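Urrego Asks Offices to Push In Their Chairs, Offers Training

Room-reset service opens October bookings for its shortest and least glamorous workshop 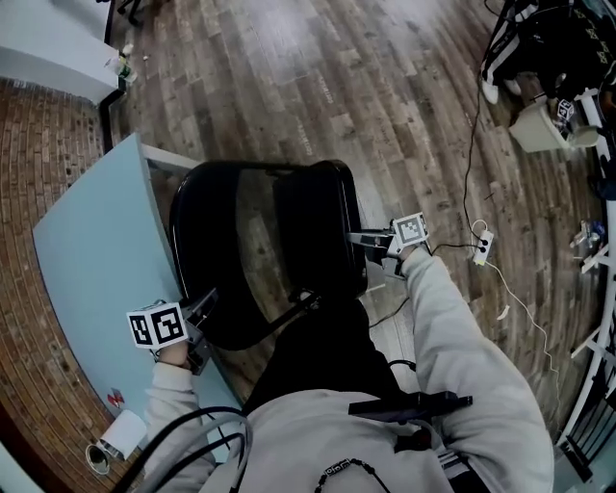
Urrego, the shared-workspace service company best known for putting rooms back the way people found them, today announced The Last Five Feet, a hands-on workshop on returning a chair to its table. The class is open to offices, studios, libraries and any other place where adults sit down in the morning and wander off at night.

The company admits that most of its future students have been moving chairs since kindergarten. It has seen the results and remains concerned.

"We walked into 102 rooms before we wrote a word of the course," said Wilson Ticona, founder of Urrego. "People had wiped the tables. They had rinsed their mugs. And then there would be a chair in the middle of the floor, facing a wall, like it had been sent there to think about what it did."

The workshop runs for 2 hours and takes place in the customer's own room, with the customer's own furniture. Urrego does not bring demonstration chairs. An earlier version of the class used a matching set, and participants did beautifully until they went back to their desks.

Students start with the lift. Urrego teaches a hand on each side of the chair and a short carry, with a look at the floor first. Dragging is discouraged on wood-look planks, and on every other surface too, although the instructors concede that dragging is how most of the world gets things done. A section on cords follows. Power strips have a way of settling exactly where a chair leg would like to go, and participants learn to move the strip before the chair, or to take the long way around and complain about it later.

The second hour is given over to the table. This covers curved edges, which Urrego calls "the great divider of teams." A straight table tells you where the chair belongs. A curved one invites opinions, and the course handbook settles the matter in a single paragraph that has already been rewritten 7 times.

"I wanted the chair centered on the curve," said Fedir Maksymiv, who wrote the handbook. "Thắng wanted it wherever a person would sit. We went back and forth on this for most of a summer. The handbook now says to put it where a person would sit, and I have made my peace with that sentence."

Thắng Lưu, lead instructor, declined to gloat on the record.

The class also deals with what Urrego calls drifters, the small household goods that leave the counter and never quite make it home. Paper towels are the leading case. The recommended practice is to pick one spot for the roll and tell everyone where it is. Bottles on the corner of a counter get a page of their own, most of it a plea to slide them back a few inches.

The first customer for the course is Sevomia, a design studio that works out of a single long room and shares it with a great many chairs. Studio manager Yuto Honda booked the workshop after a visiting client spent the opening minutes of a meeting looking for somewhere to sit.

"We had more seats than people," Honda said. "They just weren't near anything. I'd sent emails. I'd put up a sign. Someone moved a chair to get a better look at the sign, and left it there."

Following the workshop, Honda reports that the chairs at Sevomia are back at the tables by 6 p.m. most evenings. He described the mood in the studio as "a little smug."

Each booking includes printed handbooks, a laminated floor plan of the customer's room and one follow-up visit, unannounced, at the end of the working day. Groups are limited to 4 people per instructor. Larger teams may book several instructors, provided there is somewhere for them all to stand. Chairs with wheels are covered in a separate session, still being written, and Urrego asks customers to be patient about it. Maksymiv and Lưu are not yet in agreement.

Bookings for October are open now through the Urrego front desk. Existing reset customers can add the workshop to their regular service.

About Urrego
Urrego resets shared rooms for offices and studios. Its crews straighten furniture, clear counters, coil cords and return stray objects to their owners, where owners can be found.

Press contact
Orlando Rengifo, Communications, Urrego
Calls are returned before 5 p.m. Please have your chair pushed in.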